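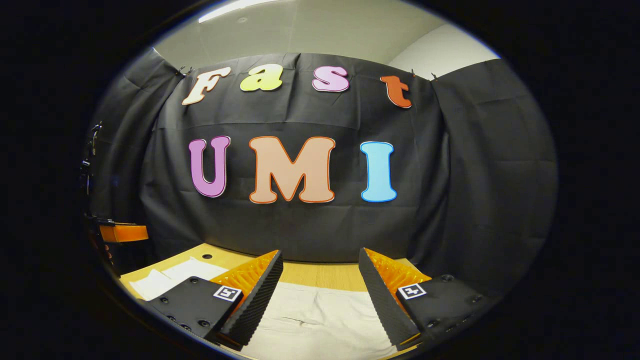 Cut-out letters on black cloth behind a wooden table, two rows, seven letters.

How to Put Up a Fabric Backdrop with Cut-Out Letters

Monday, February 21, 2022

A dark cloth and a few big paper letters will give a table a sign you can read from across the room. The method is the same for a name, a club or a sale table. Set aside an afternoon if you are drawing the letters yourself.

What you need

Black or charcoal fabric, wide enough to go past both ends of the table
A line, rail or frame to clip the fabric to
Small black clips
Heavy paper or card in several colors
Pencil, scissors, glue stick
Removable double-sided tape or short pins
Step stool

Step 1. Pick the words

Short words work best. Two short rows are easier to fill than one long one, and you can make the second row bigger if that is the part people should notice. Write the words on scrap paper first and check the spelling. Our December sign for the Vurnholm craft table said SARKNES for most of a morning before anyone caught it. It should have been Sarkness, and there was no orange card left for another S.

Step 2. Draw and cut the letters

Draw each letter as a fat, rounded shape. Thin strokes curl and tear when you take them down. Lowercase and capitals can be mixed. A capital "I" needs serifs or it reads as a plain bar.

Cut each letter once in the main color. Lay it on a second color, trace a line a little outside the edge, cut that out and glue the two together. You now have a border. Cream with an orange border shows up well on black, and so does light blue with a darker blue. Very dark letters need a pale border.

Remember the holes in "a", "e" and "o". Cut those with a craft knife on a mat before you glue.

Step 3. Iron the fabric, or don't

Cloth that has been folded in a drawer will show the fold lines once it is up. If you care about that, iron it on the back at the setting for the fabric. A night on the line takes out some of the creasing but not the sharp folds.

Step 4. Hang the cloth

Start at one top corner. Clip it, walk the top edge across, and clip the other corner. The photo shows three clips along the top, one near the left and two near the right. A wide or heavy cloth will sag between clips, so add more in the middle if you want a straight edge. Let the extra width fall at the sides and bring it forward a little toward the table - this hides whatever is stored behind it.

Push the table up until its far edge meets the cloth.

Step 5. Place the letters

Put the widest letter of the bottom row up first, in the center, then work outward. Do the top row after that. Use tape on smooth cloth and pins on anything fuzzy. Tape on fleece lets go within the hour.

Stand back at the far side of the room before you press everything down. Letters follow the folds in the cloth, so one may lean or hang lower than its neighbors. Pull the cloth flat behind it, or leave it. A bit of tilt suits bubble letters.

Taking it down

Remove the letters before the clips. Peel tape from the paper side slowly. Store letters flat between two sheets of cardboard, and roll the cloth on a tube. Ours are in the Nidemcombe cupboard, box 14, with the spare clips in an envelope taped inside the lid.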